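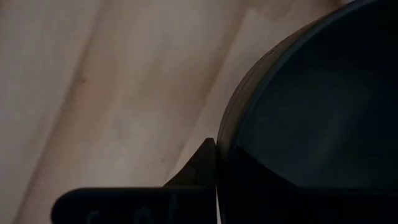
4. Bowl Nesting on the Shared Cell

4.1 Task and layout

The nesting task was chosen as the first full test of the cell because it needs no fixtures and no tools, and because any bench user can reset it by hand. The arm has to pick up one bowl, carry it over the stack and lower it until it sits inside the bowl beneath. The bowls differ in color and size. All of them stand on the same light wooden table used for the earlier block and cup tests (Section 3), and nothing was clamped or taped down.

The build had to fit the rules of the Preneck shop. The cell shares its room with other projects, so the arms are hung from above and the tabletop can be handed over to someone else within a few minutes. Hanging the arms also keeps the cables off the work area, although they still drape down near the bowls at some poses. Cable routing was revised by Jacobus Mnguni after the first week, when a slack loop caught on the back rail during a homing move.

4.2 Gripper and approach

Each gripper closes two long fingers that end in tapered, fin-like tips. The tips were kept from an earlier tool. They are narrow enough to pass beside a bowl that is already close to its neighbors, and the curve on the one side lets the finger slide along a rounded wall without digging in. We tried a padded version, which gripped better on smooth bowls but was too thick to withdraw once the bowl was seated. The unpadded tips were used for every run reported in this section.

Bowls are gripped at the rim. The controller, Dikby, first moves the open gripper to a point above the expected rim, then descends with the wrist turned so that one finger passes outside the wall. Contact with the outside of the rim is treated as normal. The arm is compliant in the table plane during this step, and a bowl that is touched early is allowed to shift a little before the fingers close.

The wrist camera is close to the fingers, and at grasp height a large bowl can fill one whole side of its view. This has two effects. The rim of a dark bowl gives good contrast against the pale wood, so the outer curve is easy to find. The inside of the same bowl gives very little to work with: the floor is shaded, the far rim may be outside the view, and the black finger merges with the lower wall. For this reason the grasp point is computed only from the visible outer arc. An early version fitted a full ellipse and was dropped, as the fit drifted badly when less than half of the rim could be seen.

4.3 Placement

After the lift, the bowl is carried at 200 mm/s to a waiting pose above the stack. The height of this pose is set from the fixed cameras. It leaves a gap between the foot of the held bowl and the topmost rim, and the arm pauses there while the lateral offset is measured. If the offset is more than 3 mm, the pose is corrected and measured again. Only then does the arm start its descent.

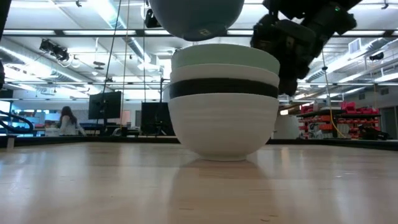
Descent is slower than transport and ends on force. A fixed end height was tested and rejected. Nested bowls do not always settle to the same depth, and an error low in the stack is passed on to every bowl above it. With a force stop, the arm follows whatever height the stack happens to have. The cost is that a bowl resting on the rim of the one below produces nearly the same force as a bowl that is seated. The two cases are separated by comparing the stop height with the height estimated at the waiting pose – a large difference in the upward direction is logged as a rim hit, and the arm backs off for one retry.

Release needed more work than we expected. The outer finger must clear the rim of the held bowl and, for small differences in size, the rim of the next bowl down as well. Opening the fingers fully at the seated height pushed the stack sideways. The present sequence opens the fingers part way, raises the wrist by a short distance and then opens them the rest of the way.

4.4 Seeing the stack from the side

Rim position was estimated from the side views by following the color bands of the nested walls. A stack with contrasting neighbors is well suited to this. Figure 4 gives one such case: the nested bowls run green, white, black and white from the top down, and each change of color marks a usable edge. Two bowls of similar shade placed directly together were often read as a single thick band.

The tabletop finish was a second source of error. The wood is glossy enough to mirror the lowest bowl and to carry long streaks from the ceiling lights. In the first version of the detector the reflection was sometimes taken as part of the bowl, which moved the estimated foot toward the front of the table. A matte cloth removed the fault but also changed how the bowls slid under contact, so the cloth was taken off again and the search region was limited to the area above the foot line.

Figure 4. A blue-gray bowl held above the table, to the left of a nested stack of four.

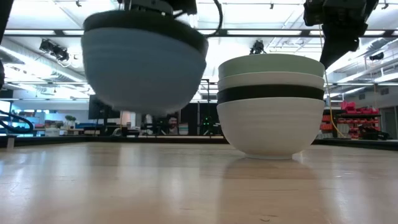

Background clutter had less effect than we had planned for. The shop stays in use during runs, with people, monitors and storage bins in the side views. Masking everything beyond the back edge of the table would also hide the upper part of the stack, where the measurement is made. We masked by depth on the Drostinon unit, which handles the fixed views, and left the wrist view unmasked.

4.5 Runs

The test consisted of 200 placements. In the first 100 the offset at the waiting pose was corrected from the fixed views only, and in the remainder the wrist view was added. Bowls were set out by hand between runs, without a template, by whoever had the bench at the time.

Adding the wrist view made the grasps more repeatable but did little for the placement itself. Most rim hits came from tilt in the held bowl, and tilt is hard to judge from a camera that moves with the gripper. The remaining failures were slips during the lift, nearly all on bowls gripped too close to the top of the rim. The Costigan bracket, fitted after the series was finished, lowers the grasp line slightly. It has not been tested on the full set of bowls, and its results are left out of Table 2.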